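Setting up film night, part 2: getting the picture right

1. Stand the Vatska projector 2 metres back and square to the wall. I got this wrong for months and every cowboy looked like he was leaning!

2. Switch on, pick Cinema mode, and turn off motion smoothing (it's hiding under Extras).

3. Set the brightness to 850. I drop mine to 200 for old black-and-white westerns, but try it and see.

Caution: let the fan stop before you unplug. Mine takes nearly 6 minutes. 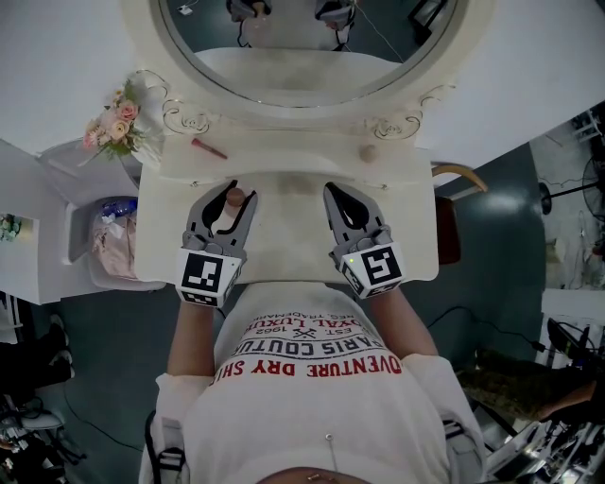

Reader comment, March: Cinema mode made my war films far too dark, so I went back to Standard and only changed the smoothing. Much happier with the night scenes now.

4. Save it all as a preset and load your film.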